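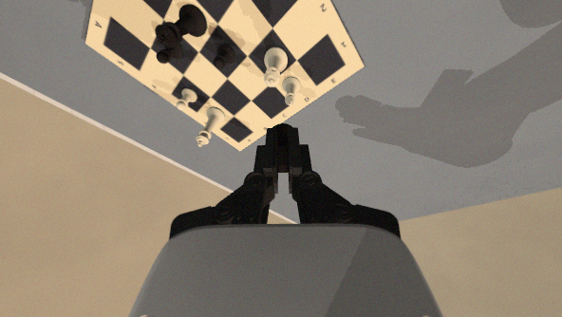
3. Setting up your first club evening

By Aranka Bognár
December

You've got your boards, you've got your clocks, and now comes the fun part! This section gets a new chess club from a locked hall to the first handshake. Do it once and you'll be quick at it ever after.

1. Open the hall 40 minutes before play. Turn the heating on first, then put the lights on.

2. Turn each board so that both players have a light square in their right-hand corner. Newcomers get this wrong all the time (I still do when I'm chatting).

3. Set out the pieces, queens on their own colour. Keep a spare queen of each colour at the front desk. 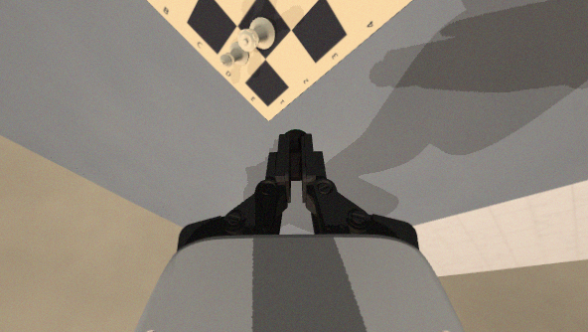 Pawns go on last, and children love doing this bit, so let them!

Note: if a set is short of a piece, swap the whole set. Our Plisgate branch keeps a tub of odd pieces for mending sets later.

4. Put the clock on the same side of every board. It makes walking the room so much easier.

Caution: don't run clock leads or phone chargers across the gangway. Tape them down or go without.

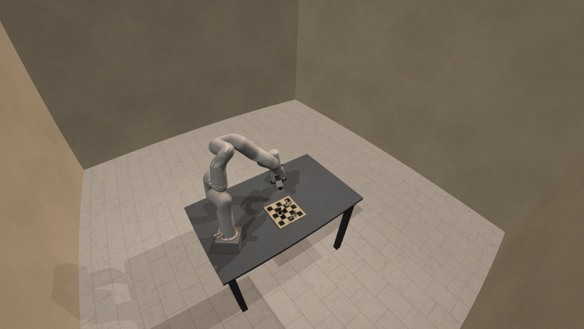
5. Pair the players. For 6 people, play 3 games at a time and swap after each round. Teodoro Vallejo's pairing cards, at the back of this guide, are brilliant for this.

6. Read out the house rules: touch a piece, move it; no phones; shake hands before and after.

7. Start the clocks and enjoy it!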